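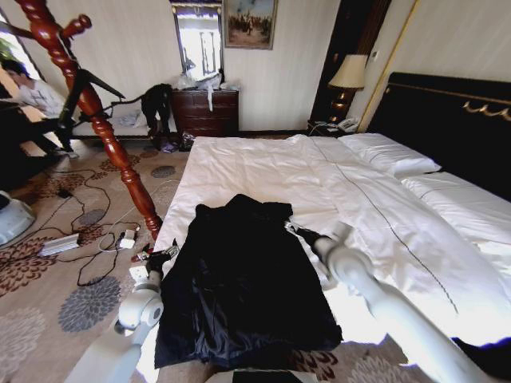
*Both shoulders of the dark garment held, white duvet underneath.*

# Soft tips, hard tips, and a big dark coat

Kiri Kerslake, notes for the 11th February talk. Talk slowly!! Water on the left.

**Opening**

Hi everybody, thanks for coming out on a Sunday. I work on clothes. Getting a robot to pick them up, lay them flat and fold them. I love this job and I'm going to try very hard not to run over.

Ask the room: who has folded a coat this week? Okay, who folded it well?

Leave the title slide up while I do this part. Dark cloth with a shiny lining on a soft bed is a terrible thing to pick up. The bed gives way when you press on it, the lining slides over itself, and the depth camera sees a black hole where the collar should be. So if you want to learn something about a gripper, it's a great place to go. On our lab table, with a cotton T-shirt, every setup we tried looked good. I mean every one of them, including the one I had wired backward.

**What we compared**

- Two sets of fingertips, Gruteo (soft, ribbed) and Collmont (harder, thin edge)
- Two controllers, Nepia and Custo
- Same arms and same grippers all the way through, only the tips and the controller change

Say this part clearly, people asked about it in September: we did NOT swap the grippers. I wanted to know how much you can get out of the hardware you already have before you go shopping.

5 garments, 80 grasps on each, 400 grasps in all. Split evenly over the four combinations. A grasp counts as good if the cloth comes up and stays in the fingers until we ask for it to be let go. Dropping it early is a miss. Coming up with a handful of duvet as well is also a miss, and I'll come back to that one because it's my favorite.

**Fingertips**

(Pass the tips around. Get them back this time.)

I came in as a Gruteo fan. They're squishy, they're forgiving, and if your aim is off by a bit they still find something to hold. On knits they're lovely. You press down, close, and up it comes.

Then we got to the coat. The soft tip spreads when you push it into a mattress, so it rolls over the seam and never gets under it. You close and you've got a pinch of air, or the very top of the nap, and it slides out as soon as the arm lifts. The Collmont tip has that thin edge and it goes in under the shoulder seam like a letter opener. I was so happy the first time I saw that! I made everybody come and watch it again.

The cost is that a thin edge will also go under the duvet cover. That's where the handfuls of bedding come from. Of the 400 grasps, 32 ended with bedding in the fingers, and most of those were Collmont. With Gruteo you get fewer of them and more plain misses. Pick your poison, or wait two slides.

Pause for the laugh on the duvet clip. If there's no laugh keep going.
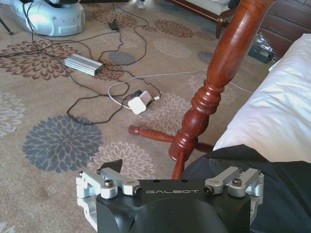

**Wrist view versus head view**

I used to think of the wrist camera as the one you switch to at the end, for the last little bit of the approach. For rigid things that's still how I'd do it. For cloth I've changed my mind.

From the head you get the whole garment. You can see where the shoulders are, which way the collar points, whether a sleeve is tucked under. You need that to decide where to go. What you can't see from up there is whether the thing between the fingers is coat or bedding, since the arm itself is in the way half the time.

The wrist view has the opposite problem. Turn the wrist a little and you're looking at carpet, furniture legs, cables, whatever happens to be over there. Plenty of texture, all of it very interesting to a feature tracker, none of it any use for picking up a coat. Our first tracker got really attached to floral patterns. (Big flowers. It was sure they were corners.)

What worked was boring. Head view picks the target and holds on to it. Wrist view is only allowed an opinion once the fingers are close, and only about the patch between them. If the wrist looks away it goes quiet until it's pointing at the garment again.

**Controllers**

Keep this short unless the room is full of controls people.

Nepia: position first. Tell it where to go, it goes there. Very repeatable, easy to debug, and I could explain it to my dad. On a mattress it pushes down to the height you asked for whether the mattress agrees or not.

Custo: force first. Comes down until it feels something, then backs off. Much kinder on a bed. Slower to tune, and I lost two evenings to a sign error that made the left arm lean into everything like a friendly dog.

With the soft tips I honestly couldn't feel much difference between the two. With the thin tips, huge difference. Custo stops at the coat. Nepia goes through to the duvet. So nearly all my duvet grabs came from one combination, Collmont tips on Nepia, and changing just the controller cleared most of them up. That's the slide I'd like people to take a photo of, so stay on it for a bit.

**Things I got wrong**

- Tuned everything on the T-shirt first. Start with the worst garment you own.
- Lifted both shoulders at full speed. The hem drags behind and pulls the cloth out of whichever hand is weaker. Lift slowly, wait for the cloth to catch up, then go.
- Treated the two arms as separate experiments for the first batch. If one hand slips, the other one's result means very little. We threw that batch out and ran it again, so it isn't in the 400.

**What's next**

Mixed tips! One soft finger and one thin one on the same hand. Thin goes under, soft comes down on top. I've tried it by hand with a pair of tongs and some tape and it feels great, which proves nothing at all, but I can't wait to bolt it on.

Also want a light-colored garment on white bedding. Dark on white is hard for depth and easy for color, and I suspect the color part has been flattering me.

**Questions**

If somebody asks about price: talk to me after, I only know what we paid.
If somebody asks about folding: yes, it folds. The sleeves are ugly. Show the sleeve clip if there's time.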